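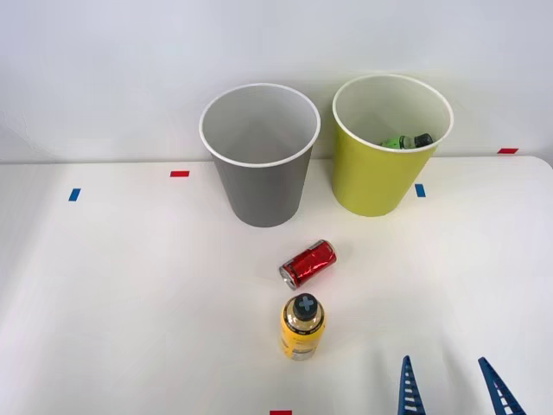 Syafiqah Pasaribu

Jan 24, 2026

Selma Đorđević sorts trash for a living, or she teaches people to, which she says is the same job with more talking. I got her for lunch between two workshops at the Stenimstead community rooms. She ate standing up.

Her whole method fits on a white table. Two big paper cups, one gray, one yellow-green. A red can, a yellow bottle with a black cap. Small stuff. People walk in expecting a slideshow and posters.

"They see the cups and relax," she says. "It looks like a party. Then I ask where the can goes and the room gets very quiet."

Why quiet? Because every town does it different. She grew up with one bin, moved, had four, moved again to Stenimstead, had two. Paid a fine in the first month. Eight dollars, she still has the slip.

"I was so mad. I had washed everything! I washed a yogurt pot like it was a baby and put it in the wrong bin."

So she started doing it at her kitchen table, with her kids, with cups. Gray for one kind, yellow-green for the other. She doesn't label them. On purpose, she says, and gets a bit heated on this point. Labels make people read and she wants them to pick the thing up, turn it over, decide.

"You decide wrong, fine. You take it out again. It's a cup."

The group decides at the start which cup means what. Some mornings gray is metal. Some mornings gray is everything you can't be sure about, and those are the sessions she likes best, they run long.

We talk about cans for a while. Dented ones, crushed ones. Her rule for the sessions is don't flatten it unless your local place asks you to, and check, because the place where she lived before Stenimstead wanted them flat and this one doesn't care. Caps she is asked about constantly. Cap on, cap off. She sighs.

"Ask your hauler. I know it's boring. Everyone wants me to say one thing for the whole world and I can't."

The workshops began last June with a handful of neighbors. Since then 364 people have signed her attendence book, which she pulled out of her bag to show me, coffee ring on the cover. Some came twice. Genivaldo Brandão came four times and now runs the evening group over in Villell, where, she says, he is stricter than her.

I called him after. Bad line, he was on a bus.

"Not strict," he said. "I just don't let them put it down halfway. You pick up the bottle, you finish with the bottle. People leave it standing there in the middle and start on somthing else."

Does he do that at home too? Long pause. "My wife does the bins at home."

Back to Selma. I wanted to know what she'd change, if she had money. Not much, apparently. A longer table. Better light in the back room, winter afternoons are bad. More cups, they go soft at the rim after a few weeks of hands. She won't use plastic tubs, tried it, too loud when things get dropped in.

And the kids? Do they still sort?

"The little one, yes. The big one is fifteen. He leaves his can next to the bin. Next to it! With the lid open."

Someone knocked then, the two o'clock people were already in the hall with their coats on. She wiped her hands and went to let them in. The next session is open to anyone, bring one clean thing from your own trash you're not sure about.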